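Frequently Asked Questions about Building with Burora

We receive many letters from families who plan to build their first home, and most of the questions come back again and again. We collected them on this page. If you do not find your question, please write to the office and we will answer you.

Do I need to own the land before I talk to you?

No. Many of our customers come to us when they are still looking. It can even be better, because the shape of the land decides a lot. A house with the garage at the front needs a certain width, and it is a pity to buy a lot and learn later that the plan you love will not fit. If you already have a lot in mind, bring the survey drawing. If you have only the address, we can usually request the drawing from the town, but this takes more time.

What is the difference between the Clundora and the Amoah?

The Clundora is a house on one level. It has the bedrooms on one side and the kitchen, dining and living area on the other side, with a hall between them. The Amoah has two levels and needs less land. Its bedrooms are upstairs, except for one small room downstairs which people use as an office or for a guest. Both can be ordered with 2 or 3 bedrooms, and the Amoah also with 4.

The price of the Amoah is higher for the same floor area. The stairs, the second bathroom and the scaffolding are the main causes of the difference.

Can I change the floor plan?

Yes, until the drawings go to the town for the permit. Before this moment you may move inside walls that do not carry the roof, make a window larger or smaller, exchange a bathtub for a shower, or turn the whole plan like in a mirror. Two rounds of changes are included in the price. After the second round we charge for the hours of the drafter.

Walls that carry the roof can also be moved, but then the engineer must calculate again, and we will give you a separate offer for it.

When do I have to choose the colors and the floors?

The outside colors must be decided together with the permit drawings, because some towns want to see them. The inside colors, floors, doors and handles can wait until the roof is on. We will invite you to a selection meeting of 4 hours. It sounds long, but most families use all of it. We advise you to bring pictures of rooms that you like and also of rooms that you do not like. The second kind is often more useful to us.

Strong colors are possible in every room at no extra cost, up to three colors for the house. From the fourth color there is a small charge for the painter. 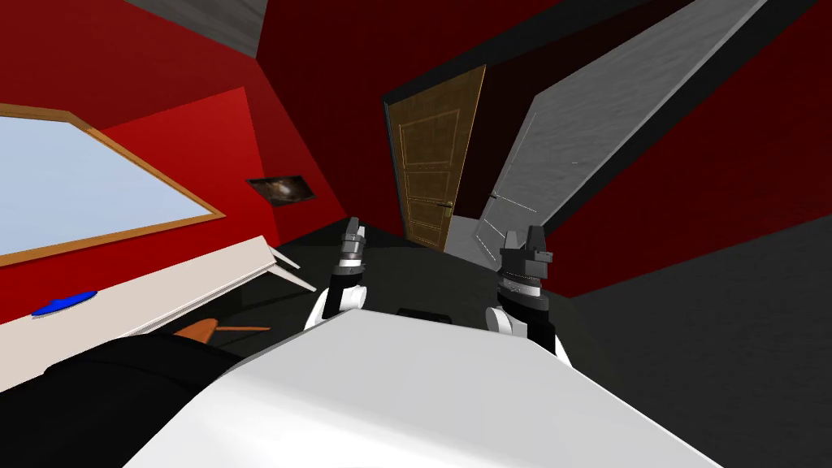
Lejla Karagiannis writes: We took a dark color for the dining room after looking only at the small paper card, and on the full wall it was much heavier than we thought. Please tell people to ask for the big painted board. We did not know that we could borrow one.

Thank you, Lejla. The painted boards can be borrowed from the office for 8 days, without payment. Look at them in the morning and again in the evening with the lamps on. We have now added this to the letter that you receive before the selection meeting.

How long does it take to build?

From the day when the foundation is poured, a Clundora takes 8 months and an Amoah one month more. The time for the permit is not included, and we cannot promise anything about it, as each town works at its own speed. If you want to start in April, it is wise to sign the contract in the autumn before.

Rain and frost can stop the foundation work. Once the roof is closed, the weather has little influence.

What is included in the price?

The foundation, walls, roof, windows, outside doors, inside doors, heating, plumbing, electrical work, bathrooms and painting are included. The kitchen is included up to a fixed amount, which is written in your contract. Not included are the driveway, the fence, the garden, the connection fees of the town, and the curtains.

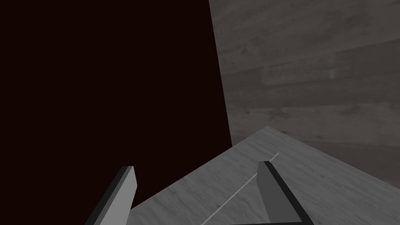 We also do not include the removal of trees or of an old building. Severin Marti from our office can recommend firms in the area for this work, but you make the contract directly with them.

When do I pay?

There are five payments. The first is due when you sign and the last when you receive the keys. The other three follow the work: foundation finished, roof closed, inside walls finished. You do not have to pay for a stage before you have seen it. Each bill is due in 14 days.

May I visit the building site?

Of course, but please make an appointment with the site manager, Jerome Tagle. You will get a helmet at the entrance. Children are welcome when an adult is holding their hand. It is not permitted to go on the site alone in the evening or when the workers have left, even if the gate is open. Our insurance does not cover it.

Can I do some of the work myself?

You can do the painting and the floors yourself, and we will reduce the price. We need to know this before the contract is signed. Electrical work and plumbing must stay with us. Please think well about your free time. Painting a complete house after work takes many more evenings than people expect.

What is Flestel?

Flestel is our package for families who want a home without steps. The doors are wider, the shower has no edge, and the front door has a flat threshold. It can be ordered with the Clundora only. Also the light switches are placed lower, so that they can be reached from a chair. 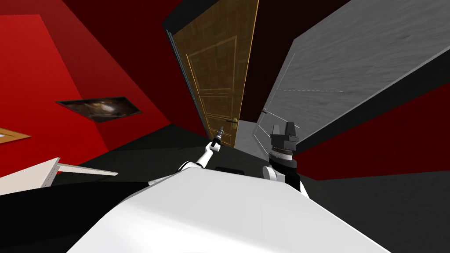
Red walls and a dark floor.

What happens if I find a fault after moving in?

Write it down, take a photo if possible, and send everything to Grethe Hedegaard at the service desk. If water is coming in or the heating has stopped, do not write but call, also at night. Small things, such as a door that rubs or a thin crack at the ceiling, we collect and repair in one visit at the end of the first year. A new house moves a little while it dries, and it is better to wait with these repairs.

Can I sell the house with the warranty?

Yes. The warranty belongs to the house and goes to the new owner. Please send us the new name and address so that we can change our records.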